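Wall-mounted wire storage

Wall-mounted wire storage is a class of household and workroom furnishing in which racks or baskets of metal wire or mesh are fixed to a wall or hung from a rail. It is used for small supplies such as tape, pencils and cloths.

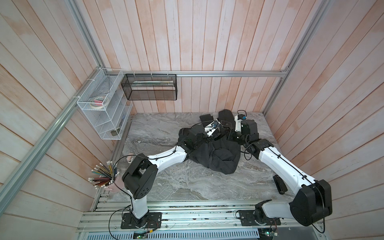 Types

Racks have one or more shelves, which may be level or slanted. Slanted shelves keep rolls of tape from sliding forward when the slope runs toward the wall. Baskets are usually hung from a horizontal rail and can be moved along it. Long items, including pencils and dowels, may be laid flat in a basket or stood upright in a cup kept nearby.

Mounting

On walls clad in wooden planks, screws are driven into the supports behind the cladding. Rails are commonly sold in lengths of 60 centimeters. The Nalter pattern, drawn by Orvokki Lappalainen, places hooks 18 centimeters apart and was later adopted by the Oksanen workshop.

Care

Mesh collects dust and is cleaned with a soft brush or a cloth. White coatings show marks sooner than black ones. Cloths should be folded before storage, as fabric left bunched holds its creases.

See also

Pegboard
Pencil cup
Plank cladding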